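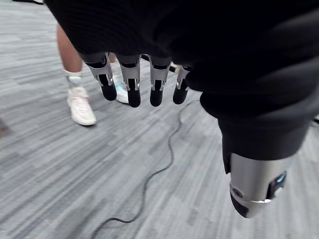

1
最近我在练习用中文写长一点的东西，所以今天写洗衣服和收衣服。题目很小，可是生词很多。如果我用错了量词，请大家告诉我，我会改。

2
我四月搬到 Pamby，租了一个房间。地上是灰色的地毯，走路很安静，我很喜欢。缺点是地毯会粘毛，深色的衣服掉在上面，捡起来就要用粘毛滚筒滚一遍。所以我给自己定了第一条规矩：衣服不放在地上，一分钟也不放。

3
以前我不是这样的。以前我脱下来的衣服先放在椅子上，椅子满了就放在地上，地上的那一堆我叫它“以后”。“以后”越来越高，到了周末我就要蹲着分颜色，腰很疼。

4
后来我买了一个白色的塑料筐，长方形，旁边有孔，可以通风。我把它放在一个浅色的木箱上面。这样筐的高度差不多到我的膝盖，拿衣服的时候弯腰弯得少。木箱是房东留下的，我问过他可不可以用，他说随便。“随便”这个词我学了很久，因为有时候它是客气，有时候它是真的随便。这一次是真的随便。

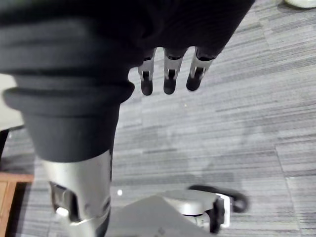
5
说一下黑色的衣服。我的衣服大部分是黑色，同事以为我喜欢黑色，其实我只是懒得搭配。黑色最怕两件事，一件是褪色，一件是白毛。我的做法是：翻过来洗，冷水，洗衣液少放。我用的是 Kelik 的深色洗衣液，味道很淡。晾的时候也翻过来，不要让太阳直接晒正面。

6
有印花的衣服更要翻过来。我有一件黑色的上衣，正面有蓝色和白色的图案，还有字。第一次洗我没有翻，图案的边上起了一点点皮，很心疼。现在每次放进筐之前我就先翻好，不等到洗衣机前面再翻。到了洗衣机前面，人就没有耐心了。

7
还有一块青绿色的布，它是我东西里面唯一的亮颜色。新的时候会掉色，我单独洗了3次，水才变清。说明上写的是洗一次就可以，我觉得要看水，不要看说明。有一个简单的办法：用白色的旧毛巾包住湿的布，用手压一下，毛巾上没有颜色，就可以和别的深色衣服放在一起了。

8
再说筐应该放在哪里。我试过3个地方。门口不行，每次开门都碰到它。床边也不行，我会忍不住把干净的衣服也扔进去，然后就分不清楚了。现在放在马桶那边，中间有一块白色的隔板。洗澡以前脱下来，手一伸就到了，

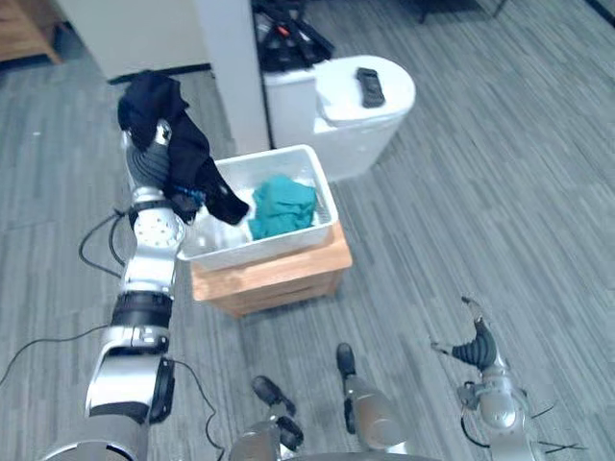
不用拿着脏衣服走来走去。有人可能会说那里潮。我同意，所以筐要选有孔的，而且湿毛巾不可以放进去。湿的东西先挂起来，干了再进筐。这一点我妈妈说过很多遍，我自己住了以后才听。

9
筐不要装满。我装到一半多一点就去洗。装满的筐看起来很省水，可是下面的衣服会有味道，洗两遍反而更费。楼下的洗衣房叫 Stimine，里面有6台机器，晚上吃饭的时间人最少。深色程序要53分钟，我一般下楼放好衣服，回来煮面，吃完面，洗好碗，再下去拿，时间刚刚好。

10
收回来以后才是我最不喜欢的部分：叠。我没有大桌子，所以都在床上叠。床上是白色的被子，面很平，深色衣服放在上面，哪里有毛、哪里没洗干净，看得很清楚。我先把窗帘拉开检查一遍，叠的时候再拉上也没有关系。我的窗帘是深灰色的，全拉上的话，只有下面露一条光。

11
叠的顺序是这样：先拿大的，后拿小的。裤子、上衣、然后是毛巾和布，袜子最后。我以前先叠袜子，因为袜子容易，叠完觉得自己做了很多，看一看床上，还是一座山。现在先做难的。中文里好像有一句话是“先苦后甜”，我不知道用在袜子上对不对。

12
叠上衣我不用复杂的方法。正面朝下放平，两边向中间折，袖子折回去，然后从下面往上折。网上有很快的方法，两只手一抓就好了，我学过几次，每次出来的形状都不一样，所以放弃了。慢一点没有关系，放进抽屉的时候大小一样就好。

13
青绿色的那块布我不叠，我卷。它很软，叠了会散开，卷成一条放在抽屉的最旁边，一打开就看见。早上起得太早，眼睛还没有睁开的时候，看到这个颜色，心情会好一点。

14
抽屉里面我用的是 Shek 的分隔盒，布做的，可以折起来。老实说质量一般，用久了边会软下来。可是它便宜，尺寸正好，所以我没有换。如果你的抽屉比较深，请买硬的。 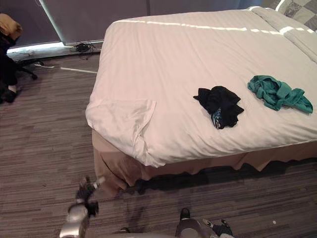 15
昨天有人留言问我：深色的衣服和白色的被套可以一起洗吗？

最好分开洗。被套很大，在机器里会把小衣服包在里面，小衣服洗不干净，而且黑色的线毛会粘在白布上，很难弄掉。我的被套单独洗，洗以前把扣子扣好或者拉链拉上，这样别的东西就不会钻进去。

16
另外一个留言说，床上叠衣服会把床弄脏。我想过这个问题。我的办法是早上先把床铺平，被子的角拉好，当天晚上睡觉以前一定叠完。如果没有叠完，衣服就会被推到床的一边，第二天再推回来，推来推去都是皱的。这种事情我做过，不推荐。

17
床裙也顺便说一下。我的是浅棕色，平时想不起来洗它。它离地毯很近，灰尘都在那里。拆下来很麻烦，要抬床垫，所以我平时只用吸尘器的小刷头，从上往下吸。换季的时候才真的拆下来洗。

18
下一次我想写熨衣服，可是我还没有买熨斗。现在我把上衣挂在浴室里，洗澡的热气可以让它平一点，领子还是不行。有没有人用过小的挂烫机？不用很好，能放进柜子就可以。请推荐，谢谢大家看到这里。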